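Plokell: notes on a second album
2018-09-11

The four members of Plokell have confirmed that their second album, Dakdale, will be released in December on the Ofori label. The group was formed by the singer Amber Groen and the percussionist Balakrishnan Venkataraman, who met at a choir rehearsal and found that they shared an interest in old harmonium recordings. Their first album was pressed in an edition of 200 copies, all of which were sold at concerts.

The new record is a more patient piece of work. It runs to nine songs, most of them built on a single drone, with Groen's voice placed well forward. The opening track, Druveo, lasts almost as long as the three that follow it together, and it is to the band's credit that the length is felt only in the final verse – a verse that might have been shortened.

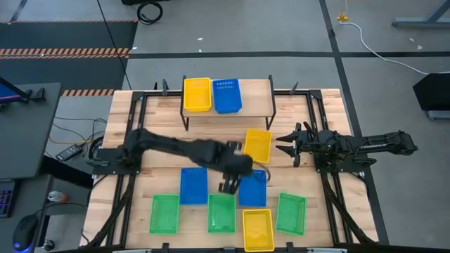 Venkataraman's percussion is the chief pleasure of the album. He has largely put aside the drum kit in favour of smaller sounds, among them hand bells, a frame drum and household objects struck with felt beaters. On the seventh song he draws a stick across a ridged surface, and the effect is dry and quick. Perforated plastic baskets, such as the yellow, blue and green ones on the wooden table, would give a similar rattle, and readers with a microphone may care to try it. The pattern returns in the closing song at half the speed, beneath a low harmonium chord.

The band will present the album in full at a seated concert in December. The hall holds 447 people, and 30 places will be kept for students at a reduced price. Support will come from a local string duo, whose name has yet to be announced. A fuller review will follow on this page once the finished pressing has been received.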